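Ticket: Reminder texts for registration drive going out with wrong polling place
Product: Doltura Outreach (contact list and text messaging)
Customer: Hokovine Student Voter Coalition
Priority: High
Status: Resolved, monitoring

Reported problem

Customer runs a campus get-out-the-vote program and uses Doltura to send reminder texts to students who signed a pledge card. The Wednesday morning batch went to 800 contacts. By noon the coalition's inbox had replies from students saying the polling place in the text did not match their registration card. Customer paused the afternoon batch and opened this ticket.

Initial checks

Template reviewed. The merge field is {precinct_site}, spelled correctly, with no fallback text set. Message log shows no delivery errors. Opt-out handling is normal.

Exported the sent batch and compared it against the county precinct file the customer uploaded in September. 146 contacts have a site that does not match their street address. All of them list the Galanis Hall dormitory address or one of the apartment buildings on the same block.

Asked customer whether the county had moved any sites since September. Customer confirmed that one site had moved, from the Galanis Hall lobby to the Jostulo Recreation Center, and that a corrected precinct file was uploaded to the account last week.
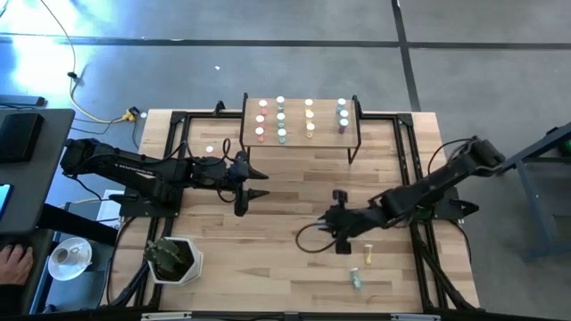

The corrected file is present in the account and shows as imported. Import summary reads "completed with warnings." The warnings tab lists 5 rows, all with the same message: "Duplicate key, existing record kept." Each row is an address range, so a single skipped row can affect many contacts.

Cause

The import was run with the setting "Update existing records" turned off. With that setting off, Doltura adds new address ranges and leaves existing ones alone. The skipped ranges kept the old site name. The setting is off by default for accounts created before the spring release, and this account is one of them.

Steps taken

1. Turned on "Update existing records" under Data, Imports, Defaults.
2. Re-ran the corrected precinct file. Completed with no warnings.
3. Ran "Refresh merge fields" on the full contact list. The step is separate from the import and has to be started by hand.
4. Re-exported the list. All affected contacts now show Jostulo Recreation Center.
5. Sent a test message to the customer's staff segment. Site name correct.

Second issue found

While checking the export, found 27 contacts with a blank {precinct_site}. Their addresses are campus mailbox numbers with no street, so the precinct match cannot run. In the morning batch these contacts received a sentence ending in "at ." with nothing filled in. Moved them to a segment named "Needs street address" and excluded it from the afternoon batch. Customer will contact these students by phone.

Customer reply, 3:40 p.m.

"Correction text approved by our office. Please confirm it goes only to the people who got the wrong site, we don't want to confuse the rest of the list. Also, can the afternoon batch go at 5:30 instead of 4?"

Agent reply

Confirmed. The correction is limited to the affected segment and is scheduled for 4:15 p.m. The afternoon batch has been moved to 5:30 p.m. and uses the refreshed data. Fallback text for {precinct_site} is now set to "your assigned polling place (check your county card)."

Follow-up

Correction batch delivered. Three numbers returned as out of service and were flagged in the contact list. Afternoon batch delivered with no blank fields.

Internal note: request filed to show "completed with warnings" in yellow on the import page. It currently uses the same green check as a clean import. Ticket stays in monitoring until the customer's next scheduled batch has gone out.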